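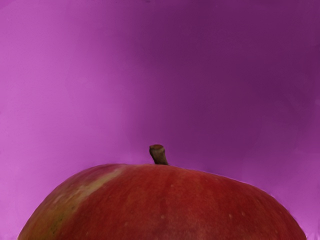
My sister reckons I should stop buying fruit trees until I've learnt to look after the ones I've got, and she told me so again on the phone last night, adding that a garden the size of mine has no business calling itself an orchard. She may have a point. There are 7 trees out there now, if you count the quince (she doesn't), and I'm supposed to have given up at four.

It all started with the old one by the back fence, which was here long before we were. The people who sold us the house called it a Grakard, and I have never found that name in any book, so perhaps it was only ever known in our lane. It crops heavily one year and sulks the next. This was a heavy year, and by 14th October I had apples in the bath, apples under the spare bed and a row of them along the windowsill in the downstairs loo, where visitors kept helping themselves.

I wrap the keepers in newspaper, one by one, with the radio on. It's slow work and I love it. You end up reading bits of stories you missed the first time round, and half a recipe, and then the other half is wrapped round something at the bottom of the box. Anything with a bruise goes straight into the pan for the freezer. I like mine stewed with a spoonful of honey and hardly any water, and a bit of lemon peel if there's one lying about.

The newer trees have been more of a mixed bag. Two came from the nursery at Stukex, bare-rooted and looking like walking sticks, and I planted them in sleet with my hood up, muttering. One flowered beautifully this May and then we had that late frost, and the blossom went brown overnight. I stood there in my dressing gown and could have cried! The other one hasn't flowered at all, though the leaves look healthy enough and I do talk to it.

Pruning is the part I'm worst at. I went on a morning course over at Clastero last winter and came home full of confidence, then stood under the tree with the loppers for a good half hour and took off three twigs. This winter I mean to be braver. I've had the blades sharpened and everything.

Anyway, there's a box by the gate if you're passing, and please take a bag full. I haven't told my sister about the pear I've ordered.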